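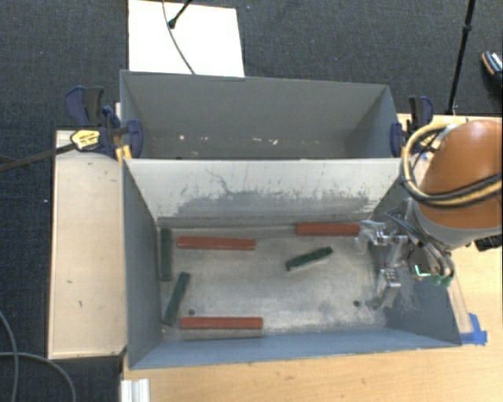 Endby Hall Continuing Education
Storage and Sorting for Small Workplaces
Handout 5: Bins, and what goes wrong in them

Most people who sign up for this course believe they have a shelving problem. They have a bin problem. A shelf is fairly honest about what it holds, while a bin will accept whatever you drop in and keep quiet about it for years. Take the plainest case available, six blocks in a gray metal bin, three red and three dark green. The floor is nearly all free, and still one green block runs along the left wall, another sits at a slant beside it, and the reds are spread from the far wall to the front one. You could find any of them at a glance. Now pour in another 500 pieces and try again, with a customer waiting.

Terms we will use

Load: what is in the bin.
Capacity: what the catalog says will fit.
Working capacity: what fits while you can still get a hand in. Always the smaller number, and always the one left out of the catalog.
Lie: how a piece comes to rest. Flat, leaning, on edge, or jammed in a corner where it will outlive the business.
Strays: pieces that belong in some other bin. Every bin has them. If yours doesn't, look again.

Why walls matter

A piece in the open can be picked up from any side. Put it against a wall and you lose a side; put it in a corner and you lose two. Fingers need somewhere to go, and a long flat piece snug against sheet metal offers them very little. The usual response is to tip the bin, which moves everything to a different wall and gives a pleasant sense of progress.

Deep bins make this worse. Past elbow depth you are working by feel, and anything you can't see tends to be reordered. The Prukia exercise from last session (the parts room with 858 stock lines and three open boxes of the same hinge) is a depth problem from start to finish. Bring your floor plan back if you took it home. Several of you did.

Sorting by color

Color is the first thing everyone reaches for, and it works well up to a point. Two strong colors in one bin can be told apart without reading anything. Red against dark green is fine in good light for most people, but it is a poor choice for anyone with red-green color blindness, and it isn't much better for the rest of us in a dim stockroom. If the difference matters, change the shape or the bin as well.

Color also gets promoted beyond its abilities. The Chrysikopoulos scheme, which you have in the reading packet, began with two colors and a clear rule. By its final edition it had teal. Read the last chapter for entertainment and the first for instruction.

One bin behind another

Two bins set one behind the other look tidy and take up little bench. They also guarantee that the front one gets used and the rear one gets respected from a distance. Put the fast-moving stock in front, naturally, but put something in the rear bin that you need at least once a week, or it will turn into an archive.

Metal or plastic

Students ask this in the first hour and are disappointed by the answer, which is that it depends what you throw. Metal stands up to hard, heavy pieces. It will scuff, scratch and lose its paint, and none of that affects how it stores things, although it does affect how visitors look at you. Plastic is lighter and quieter, and it cracks at the corners in a cold garage. Holes in a bin floor can be handy for letting grit out. Check them against your smallest part before you fill the bin. The Enis workshop did this in the other order.

Do not line a bin with carpet. Someone proposes it every term.

Exercise for next time

Choose one bin at work or at home. A kitchen drawer will do if you are between bins.

1. Write down what you think is in it, without opening it.
2. Empty it onto a clean surface.
3. Compare the two. Keep the list, even if it hurts.
4. Return only what belongs there, with the long pieces running parallel to the long side.
5. Leave it alone until the next session, then note how far the pieces have wandered.

Half a page is plenty. Please do not bring the bin.

Reading: packet, the section on dividers, and the appendix on label tape if you can stand it.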